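**Bench Assistant, Dough and Small Bakes (part-time, fixed term)**

Dotunon test kitchen, Sureo
Posted 2021-08-04
Reference: 619

Dotunon develops recipes and written procedures for rolled, sliced and filled doughs. The work is done on contract for small bakeries and for packaged-food clients, including the Yeom line of slice-and-bake cookies. We are hiring one bench assistant to prepare dough, portion it, and record the results.

**Terms**

- Hours: 16 per week, in daytime blocks agreed one week ahead
- Duration: through the end of May, with review for renewal
- Location: on site only
- Reports to: Si-woo Geum, kitchen lead
- Start: as soon as the successful applicant is available

**Duties**

1. Weigh dry and wet ingredients to the batch sheet. Tolerances are printed on each sheet and differ by recipe.
2. Mix, knead and shape dough by hand. Most current recipes are shaped as logs, then chilled and sliced.
3. Set out the bench before each batch: board, knife, bench scraper, plates, covered bin for trimmings.
4. Slice, tray and bake. Record oven setting, shelf position and time in and out.
5. Score baked pieces for spread, color and edge cracking against the reference cards.
6. Clean down between batches. Wheat, dairy and nut recipes are kept on separate days, and the bench is washed at the end of every shift regardless.

Bench assistants do not write recipes. Comments on a recipe go in the right-hand column of the batch sheet and are read by the kitchen lead before the next revision. Comments such as "too dry" are returned for more detail. "Cracks across the top third after second roll, flour 5 g over" is the level wanted.

**Requirements**

- Experience handling dough in a bakery, school kitchen or similar setting. Home baking is accepted if the applicant can describe it in specific terms.
- Able to lift a 23 kg flour sack from floor to bench height, with or without a trolley for the horizontal distance.
- Able to stand for most of a shift.
- Legible handwriting. Batch sheets are paper and are typed up later by someone else.
- Current food handler card, or willingness to obtain one before the first shift.

Useful but not required: practice with laminated doughs, experience with moisture readings, and familiarity with the Londident label format, used for all retained samples.

**Dough condition and shaping**
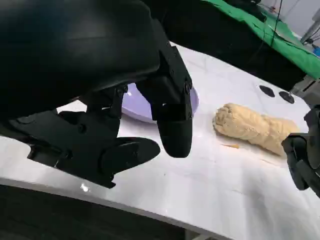

Shaping takes up the largest share of a shift, and applicants should expect to be assessed on it. The low-moisture doughs are the difficult ones. They do not stretch, they resist an even roll, and they tend to split under side pressure. A log with a lumpy, slightly crumbly surface, shallow cracks and a narrower middle is graded "uneven" on our cards and goes back for another roll before it is chilled. An assistant should be able to correct the narrow section by working dough in from both ends, without adding flour. Plates are kept beside the work on the tabletop for cut pieces.

**Practical trial**

Shortlisted applicants attend one paid trial at the bench. Ingredients and tools are supplied. The trial consists of one log shaped from a dough mixed by us, one log from a dough mixed by the applicant, and slicing of both. Thickness is measured with a gauge – bring reading glasses if you use them. Hair must be covered, and rings and watches removed.

Applicants with a wheat, egg, milk or nut allergy should say so in the application. The kitchen handles all of these and cannot offer a bench free of them.

**How to apply**

Send a one-page summary of relevant experience and a list of weekly hours when you are not available. Include a short account of one dough that went wrong, what you measured, and what you changed. No cover letter is needed. Applications are read in the order received, and the posting closes when the trial places are filled.

Address applications to Si-woo Geum, Dotunon test kitchen, Sureo, quoting reference 619.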